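Loketti Support – Ticket 209
Product: Rimus, shelf demonstration package
Site: Itport, ground floor demo room
Status: Solved, waiting for confirmation after the visit
Opened: 30 Sep 2023

Arm stops before the middle shelf, message "target surface not found"

Good morning,

I write to you because we have an open day at Itport soon and our shelf demonstration does not run as it should. I will try to give all the information in one place, as last time I sent it in small pieces and it made the work difficult for you.

The demonstration is simple. A visitor asks for one of the plush toys, the robot looks at the shelf, the arm goes to the middle level, takes the toy and gives it over the front edge. We use the Rimus shelf package as it was delivered in June, without changes in the code. In June we showed it to our own colleagues and it worked well enough, a little slow. Now it has to work for the guests from Lambrakis, who come in several small groups through the whole morning, and for the families who come after lunch.

What happens now is the following. The robot drives to its place and the head looks down to the shelf. The program writes "shelf found" and marks the middle level as the target. Then the arm starts to lift. Before it has reached the shelf, the wrist turns up too much, the second look fails, and after 5 seconds of waiting comes the message "target surface not found". The arm goes back to the rest position without a collision or an alarm. If I start again, I get the same result in most of the runs, but not in all, and this is the part I do not understand.

I have kept the shelf as the visitors will find it. It is the black wire rack on castors, against the white wall. The penguin and the yellow toy are on the middle level, near the white box that leans at the left end, and the flat boxes and the cardboard ones are more to the right. The penguin is the toy I use for all the tests, so please read "the toy" as the penguin when I do not say another thing.

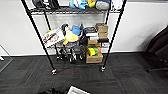
What I have tried before writing

Restart of the robot and of the control computer. No change.

Restart of Rimus only, with the saved map of the room deleted and made new. The first run after this was good, the next ones were not. I repeated it and could not get a good first run again, so I think it was luck.

Gripper calibration from the maintenance menu. It passed. I did the calibration of the head camera as well and it passed too.

Lower speed. I set the arm to the slow profile. It stops in the same place, only later.

Other light. I closed the blind and used only the ceiling lamps, then the opposite. I could not see a difference in the messages.

One thing more, maybe not important: the office chair to the right of the rack stays there during the tests. I moved it away for some runs and the message was the same, so I put it back.

Please tell me which files you need. I can be in the demo room every day until the visit, and I can make tests in the morning before the others arrive.

First answer from support

Thank you for the complete description. Please send the log folder of one bad run and, if you have it, of one good run. Please also export the wrist view from the moment when the second look fails. In the Rimus menu it is under Runs, then Details, then Save view. Do not change the calibration again before we have looked.

My answer

I attach the folders of a bad run and of a good run. The good one was difficult to get, I had to start the program many times. The wrist view is from the bad run, at the line where the log says "second look, start".

As I understand the documentation, at this line the wrist should look forward and a bit down, to the middle level. Instead it looks up. I see the ceiling, the top of a black post with its cap, and the upper shelf from underneath, with a beige basket at the right side. There is almost nothing of the level that the robot is asked to find, so I believe the message is correct. The program cannot find a surface that is not in front of it.

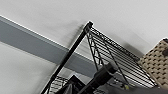

So my question is why the wrist goes to this angle. In the log of the bad run, the planned height for the target is much higher than in the good run. I compared the two files line by line. Until "shelf found" they are nearly identical. After this the good run says "level 2 of 3" and the bad run says "level 3 of 3", but in both the text "middle" is written as the target name. I do not know if this is normal.

I also measured the height of the middle level from the floor with a tape and compared it with the value in the shelf file. My value is the same as in the file. Then I compared the distance from the robot to the rack. There I have a difference of nearly 200 mm, the rack being closer to the robot than the file says. I did not expect this. The rack has castors, as I wrote, and it is possible that it was pushed when the carpet was cleaned, but the robot should find the shelf by itself and not trust the old place. At least I understood it so in the training.

Second answer from support

Your reading of the log is right. The package does find the shelf by itself, but it uses the stored distance to decide which levels it can expect in the head view. With the rack closer, the head sees only the lower rim of the top level or a cut part of it, and sometimes the detection counts this rim as a full level and sometimes not. When the count changes, the levels get different numbers, and the name "middle" stays connected to the old number. The arm then plans for the top level and the wrist turns up.

Please do the following in this order.

Step 1. Stop Rimus and wait until the arm is in the rest position.

Step 2. Open the shelf file and set "level naming" from "stored" to "measured".

Step 3. Push the rack back to the marked position, or if there are no marks on the floor, measure the new distance and write it in the file. Lock the castors if they have locks.

Step 4. Set the head tilt for the first look one position lower. The top level should then not be used for the count.

Step 5. Start Rimus, make the first look only, and check in the log that the middle level has the same number in several looks one after another. Only then let the arm move.

My answer, with the results

I have done all the steps. I write here where it was different from your text, in case another customer has the same problem.

Step 1, no difference.

Step 2, the setting was not visible for me. I had to log in with the service account first. I would like to see this mentioned in the manual, because I looked for it quite a long time.

Step 3, we had no marks on the floor. We have carpet tiles and I did not want to put tape on them, as the building does not like it. I measured the distance again and wrote the new value in the file. For the visit I will measure it in the morning before the first group, and again after the lunch pause.

Step 4, one position lower was not enough. With one position the log still had the changing level number from time to time. With two positions it was stable. The lower position gives also more of the floor in the view, but the program did not complain about it.

Step 5, I made the first look again and again, with the toys in different order, and the middle level had the same number every time. After that I let the arm move with the slow profile, and then with the speed at 100 per cent. The toy was taken and given over the edge in all these runs. The wrist now looks to the middle level at the second look.

There is one small thing that remains. When the white board at the left end leans out over the front edge of the middle level, the arm makes a wider way around it. It arrives, but it takes more time and I think the guests from Lambrakis will ask about it, they always ask about such things. I can push the board in, but visitors touch the shelf and it may lean out again.

The black wheeled device on the lower level gives no trouble. I asked myself if the program would take its metal frame for one more level, and I looked for this in the log specially, but it is not there.

For completeness I send also a head view with the rack and the items, so you can judge the board and the space in front of it.

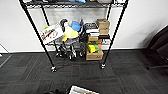
Natalia Becerra: I would leave the wider way as it is for the open day. It comes from the safety distance to the front edge, and with families close to the rack I do not want you to make this distance smaller. If the Lambrakis guests ask, you can show them the planned path on the screen, it is quite easy to understand there. Two positions lower for the head is fine. I will add a note about the service account to the manual page for the shelf file, you are right that it is missing. Please send me the log of the whole morning after the visit, also if there was no stop in it.

My answer

Thank you, then I leave the distance as it is. I have saved the shelf file under a new name and kept the old one beside it, so that we can go back. I have also written the measuring of the rack into our opening list for the day – first the distance, then the first look only, then one full run with the penguin.

One question for later, it is not urgent. After the open day the rack goes back to its normal use and people will push it around again. Is it allowed to leave "level naming" on "measured" all the time, or should I set it back to "stored"?

Answer from support

Leave it on "measured". In the next version of the package it will be the standard setting. The ticket stays open until we have your log.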